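サイト内検索 キーワードを入力 検索
最終更新:2019年3月12日(火曜日)
お問い合わせ:Livstead保守窓口 © Livstead ページの先頭へ

件名:Drurudstead圃場 井戸ポンプ制御盤が夜間に停止する
状態:経過観察
起票:Eimear Mulcahy
担当:Brendan Lenihan

症状
夜間の灌水中にポンプが止まり、制御盤の表示が消える。数分後に自動で復帰するが、灌水プログラムは最初からやり直しになる。貯水槽(3000リットル)が満水にならず、朝の灌水に間に合わない。12月にも同じ停止が一度あり、そのときは再起動のみで対応した。

確認したこと
・ブレーカー:落ちていない。
・フロートスイッチ:手で上下させ、導通の切り替わりを確認。正常。
・水位の設定値:変更履歴なし。
・ヒューズ:切れていない。念のため同じ定格の新品に交換したが、翌晩も停止した。
・記録計のログ:停止の直前に制御電源の電圧が落ちている。記録間隔を20秒に短縮して取り直したところ、ポンプ起動時に毎回下がっていた。

Đồngさんのコメント
電源ユニットの劣化を疑い、予備品で6時間運転したが電圧の落ち方は同じ。元のユニットに戻した。電源より先の配線を見てほしい。

原因
端子台の2番の締め付け不足。より線がそのまま差し込まれていて、素線の一部が端子の外に出ていた。ポンプ起動時の振動で接触が悪くなっていたと考える。Gulteticoの点検表には端子の増し締めが入っていないため、Arandaさんに追記を依頼した。

処置と今後の配線作業
2番の線は傷んだ部分を切り詰めて差し直し、ほかの端子もすべて増し締めした。処置後の停止はまだ出ていないが、次の定期点検まで本票は閉じない。今後、盤内で線を交換するときは、写真の赤と黒の太い線のように先端の被覆をむいて素線を出しただけの状態では端子台に入れず、必ず棒端子を圧着すること。黄と緑の細いより合わせ線のように端に白い小さなコネクタが付いているものは、コネクタを切り落とさずに使う。合う相手がない場合は担当まで連絡のこと。 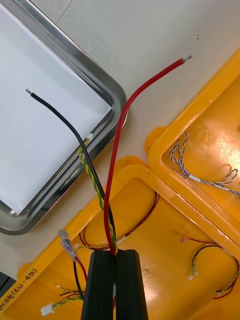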